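Setting up and maintaining the wrist camera and gripper on the Valler arm

Student project report, Narnitz
Krum Dumitrescu and Panagiotis Golob

1. Task

Our group was given the Valler arm after the previous group had finished with it. The arm has a parallel gripper with two flat fingers and a camera on the wrist. We had to bring the cell back into a usable state, write a maintenance routine, and make the simulated cell agree with the real one so that later groups can test programs before running them on the hardware.

2. State at the start

The finger screws on the left side were loose and one had been replaced with a longer one that touched the slide. The camera bracket had been moved at some point, and the calibration file on the control computer dated from before that. The gripper closed, but the fingers met at the tips first and left a gap at the base.

We took both fingers off, cleaned the slides with a lint-free cloth and put on a thin film of Sial grease. The long screw was swapped for one of the correct length. We tightened the screws in two passes, checking after each that the fingers were parallel with a steel rule held between them. Panagiotis then ran the gripper through 2,000 open and close cycles without a load. After this the screws had not moved.

3. The simulated cell

The simulation runs in Cerska, the package used in the robotics course. The model of the arm was already there, but the gripper opening and the camera position had to be entered again. We set the opening to 80 mm and the camera tilt to 30 degrees, both measured on the real arm.

The room model came with the package and we left it as it was. For checking the camera it was enough to have large plain surfaces and a few straight edges. We drove the arm to a number of poses with the gripper open and saved the wrist view at each one.

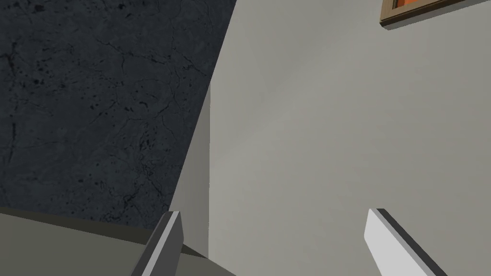 Figure 1. Wrist view in the simulation, gripper open, both fingers entering from the bottom edge.

The fingers have to be in view at the bottom on both sides, with free space between them. The right finger was harder to check at this pose because its pale inner face is close in tone to the light grey wall, so we used its dark outer edge instead.

4. Calibration

We took 184 pictures of a printed chessboard with the real camera. Our first attempt gave a poor result. Krum found that the board had been taped to a piece of card which bent when it was leaned against the stand. We glued the print to a sheet of glass and repeated the whole set, which took most of an afternoon. The new file is stored next to the old one and the old one has been renamed.

5. Maintenance routine

Before each session: check the finger screws by hand, wipe the camera lens, open and close the gripper once at low speed.

Every month: clean and grease the slides, compare the opening with the value in Cerska, look along the camera cable for wear near the wrist joint.

After any collision: remove the fingers, check them on a flat plate and calibrate again.

6. Open points

The camera cable is still held with cable ties and rubs slightly when the last joint turns fully to the left. A proper clip was ordered in January and has not been fitted. The spare finger set is in the drawer under the controller, but one of the two has a burr on the mounting face that needs filing before use.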